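Bench notebook, teardown bench
January 6, 2026

Desktop towers, the Brernix lot

Felista wants the strip-down sheet for these towers finished so that anyone on the bench can follow it. Fine. I have my doubts about a sheet that claims one order works for every machine in a lot of 80, and I said so, and I was told to write it anyway. So these are my notes toward the sheet, including the parts I don't believe yet.

What Leka told us when the lot came in: same model throughout, same spec, all pulled from one office, all working when unplugged. I've heard "all working" before. Edin opened six before lunch and two of them had different memory from the other four. So "same spec" is already gone, and I'm not going to lean on "all working" either. Each machine gets looked at with the panel off before anyone writes a grade on it. Sorin thinks this is slow. It is slow.

Claimed time on the old sheet (Lumturie dug it out, it's from June) is a target per machine that I have never seen anybody hit, including whoever wrote it. I suspect they timed one tower, with the screws already loosened, and left out the walk to the scrap bins. I'm leaving the time box blank on the new version until we have our own numbers.

Order of work, as of today

Old sheet says drives first, then graphics card, then memory, then CPU, then power supply, then board. My objections:

1. Drives first is right. They have to be logged and go in the locked cabinet, and the longer they sit in an open case the better the chance that somebody stacks it with the finished ones. The caddies come out easily enough, they're the blue bits, and on this make blue mostly means "you can pull this without tools." Mostly. Edin snapped a latch yesterday trusting that rule. Pull gently the first time and see what moves.

2. Graphics card second, OK, but check for the slot catch before pulling. I don't care how small the card is. We lost a slot on the Tatitgate batch because someone decided a small card didn't need the catch released.

3. CPU before power supply. I don't see the point of this one. The supply is big, it's heavy, and its leads run over everything. With it out of the way you can see the board. The old sheet gives no reason, and Lumturie couldn't find one in the notes either. Fatos says it's to do with keeping the case from tipping, which might hold if the tower was standing up. Ours are on their sides. I'm moving the supply ahead of the CPU unless somebody can show me why not.

4. Socket cover. The sheet says "fit protective cover to socket immediately." With what covers? We have almost 70 for the whole lot, and some of those are the wrong kind. Either we order more or we stop writing instructions we can't follow. For now: a socket with nothing in it and the lever up is treated as a damaged board until it has been checked under the magnifier. Don't drop screws in it. Don't rest a screwdriver across the case above it.

5. Fan shroud. Not on the old sheet at all, which makes me wonder if the sheet was written for this case in the first place. The shroud and drive cage take up a good part of the floor and the cables loop over them. Free the cables first, then try the shroud. If it won't lift, stop. There is probably a clip.

Cables

Cusska pays a little for sorted cable and nothing worth mentioning for mixed. Sorin has a sheet of figures that says sorting pays for itself. I've looked at the figures. They assume that the person sorting costs nothing. I'd still keep the bundles together where they come out in one piece, but I won't have anyone sitting there separating orange from yellow for pennies.

Labels

Serial goes down from the case sticker, not from the supply or the rear wall. We had entry 712 in the log with a power supply number in the machine column, and it took Felista most of an afternoon to work out what she was looking at. If the case sticker is missing, write "missing." Please don't pick the next label that has digits on it.

White stickers inside the case: leave them on. Fatos peels them off because he thinks it helps resale. I've asked him for one buyer who ever mentioned it.

Still open

Does anyone know whether the two odd-memory machines were upgraded, or were they always different? Leka should be able to say. I don't expect them to.

Need a decision on whether the bare cases go to scrap whole or with the cage out. I say whole until the yard complains.

Magnifier lamp is flickering again. Lumturie says it's the plug. It was "the plug" last time too.

Will run the revised order on the next ten and write down where it goes wrong.

Panel off, CPU out, supply and card still in: 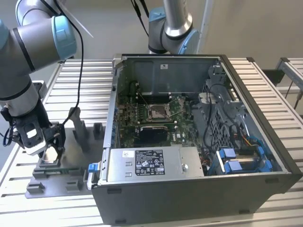 Trial of revised order

Nothing entered yet. Edin to start, I'll fill in times as he goes, bin walk included.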